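Workshop notebook, back room
January 12, 2026

Hide glue, continued. Batch 2.

First the numbers, so they are not lost like in November. Dry glue from Idora, the pale pearls, 100 g, with one and a half times its weight of cold water. Soaked overnight in the glass jar with the lid on. In the morning all the water was taken up and the pearls were swollen and soft to the middle. I cut a few with the knife to check. In November I had still hard kernels inside and I heated anyway, and then I had lumps which I blamed on the glue. It was my impatience.

Second jar: 95 g of the same glue in 475 g of water, so one part to five. It is only for sizing the end grain and the old tenons before the real glue goes on. It soaked the same time. I wrote SIZE on the lid with the wax pencil, please do not rub it off when you wash the jar.

Heating in the water bath, the small pot inside the large pot, lid on between uses. The glue must never boil and it should not even come near. I keep the thermometer in the glue and not in the water, as the two do not agree for a long while after the heat is turned on. When everything was melted I poured it through the nylon stocking. A small amount of grit stayed behind, less than last time. The color is like weak tea. The smell is mild. Batch 1 smelled of wet dog by the third day and I think I reheated it too many times. I read different opinions on how often one may reheat. My own rule from now is to let the jar gel in the refrigerator, cut out a cube for the day, and heat only the cube.

Flow from the brush: it should run down in one thread without drops, and then break up into drops close to the end. With the first heating it fell in heavy drops at once, so I added a spoon of warm water and stirred, and then it ran well. I did not weigh the spoon. Next time weigh the spoon.

The Grønli chair

All four legs are out now. The back left one was held by white glue from some earlier repair, over the old hide glue, and it did not want to move. I injected warm water with a little alcohol along the joint, waited, tried, injected again. It let go after lunch. Inside, the tenon is covered by a rubbery skin which must be scraped off completely, as the new glue does not hold to it. The other three opened with steam and a light knock, and on these the old glue can stay in the pores. I only washed with hot water and a stiff brush until the surface was no longer shiny. For me it is the best argument for hide glue. The next person can open the joint in the same way, and she will not have to write an angry page about me.

The tenons have shrunk a little. The front ones are still snug by hand, but the back ones wobble. Hide glue does not fill gaps, whatever the man at the market says. I glued thin shavings of the same wood around the back tenons, grain in the same direction, and wrapped them in waxed paper and string until tomorrow. Then I will pare them to fit. I must remember that the glue swells the wood slightly when it goes in, so the dry fit should be a little easier than feels right.

Rubbed joint test

I wanted to know how long I have from the brush to the gel in the back room in winter. Made offcut pairs, planed the faces with the fresh iron, warmed one half of the pairs over the radiator and left the other half at room temperature. Glue on both faces, put together, rub back and forth until they grip, then leave alone.

Cold pairs: the grip came almost at once, before I had finished to align the edges. One I had to pull apart and start again. When I broke the cold pairs on the bench edge some days ago (from batch 1) they came apart along the glue line, clean and shiny, so the glue had chilled before it could go into the wood.

Warm pairs: comfortable time to rub and to align. I could feel the moment where it starts to drag. The break test for these must wait until they are fully dry. I will not touch them this week, even if I will want to.

So the parts have to be warm. I knew this from the books, but I did not know the difference was so large in our room. The window side of the bench is worse than the wall side. For the chair I will put the legs near the radiator in the morning and turn them a few times, and I will do the assembly at the wall side.
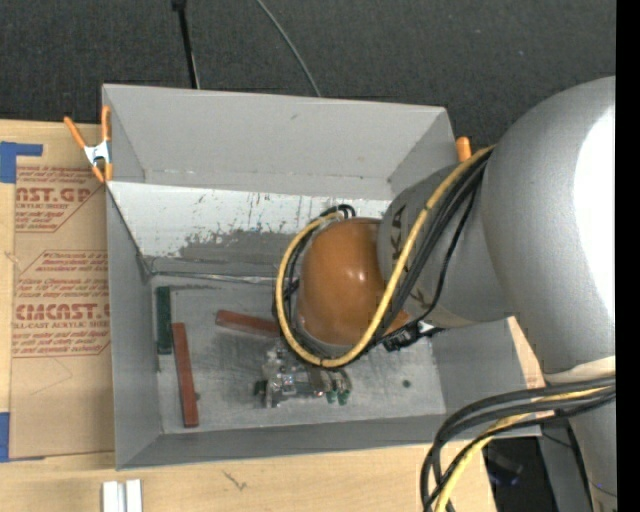

Ngozi Okafor does not agree with me about the radiator. She read the page over coffee and said that dry heat on one side will make the old wood move, and that I can crack a leg which has survived until now without my help. Her way is to warm only the joint, with the hair dryer on the low setting, and to have the clamps open and waiting before the glue is brought out. She also said that urea in the glue would give me the time I am looking for, and then I would not need to warm anything so much.

I think she is right for the legs. They are long and the heat does nothing useful at the far end. For small offcuts the radiator is fine. Corrected plan: hair dryer for the tenons and mortises, radiator for nothing which belongs to a customer.

About the urea I am less sure. It lengthens the open time, this I have seen, but it also makes the joint weaker when there is too much, and I do not have a good feeling yet for what is too much. Érica used it for the veneer on the Herberg cabinet and was satisfied. A veneer sheet however does not carry a person who leans back on two legs after dinner. I could try a small pot with urea and make the same warm and cold pairs, and break them on the same day as the plain ones. Then we would have something to look at instead of opinions. I need one more evening for it.

Salt is the other possibility and Érica does not like it. She says it draws moisture from the air afterward. I have not tested, so I only write it down.

Clamping order for the chair, to be read aloud before the glue is hot:

Dry assembly complete, with clamps, check the seat for rocking on the flat stone. Mark each leg and each socket with tape, same letter on both.
Take apart, clamps laid out at the correct opening, pads on the jaws.
Size on the tenons, thin, wipe the excess. Let it go dull.
Warm front pair, glue in the socket first and then on the tenon, insert, clamp lightly.
Same for back pair.
Stand on the stone, correct the rocking while the glue is still soft. After gel no correction.
Squeeze-out: leave it until it is like rubber, then lift with the wooden scraper. Rest with warm damp cloth, well wrung.

In November I wiped the squeeze-out while it was liquid and washed a thin film of glue all over the seat. It was invisible until the shellac went on, then there were pale clouds. I do not want to do this again.

Other things

The pot from Hornus has a lid which does not sit flat, and the glue makes a skin under it. I bent the rim a little with pliers. It is better but not good. If we buy another one I would rather have it with a thicker bottom, as the small burner gives a hot spot and the water bath boils on one side only.

Brushes: the metal ferrule on the cheap one has rusted and left dark streaks in the glue. On oak it would give a black stain from the tannin. I threw away the brush and tied a new one from the bristle bundle with linen thread. It is not pretty, but there is no iron in it. Soak it in warm water before use, otherwise it drinks the first glue and becomes stiff at the top.

Storage: the main jar is in the refrigerator on the lower shelf, behind the milk. It has a label. If there is mold, throw all of it away, do not cut off the moldy part. The size jar is thinner and will spoil sooner, so please use it first.

Question for Érica Teixeira when she is back: for the Herberg cabinet, did you size the ground before the veneer or go directly with the full glue? In your pages I find the amount of urea but not the size. And did you weigh the urea against the dry glue or against the wet one? It makes a large difference and I would like to use the same method as you, so that we can compare.

To do: pare the back tenons after the wrapping comes off. Sharpen the wide chisel before this, it has a nick close to the left corner. Soak new glue the evening before assembly. Ask the Grønli family if they want the old screw holes under the seat filled or left. Look for the second hair dryer, which was in the drawer with the sandpaper.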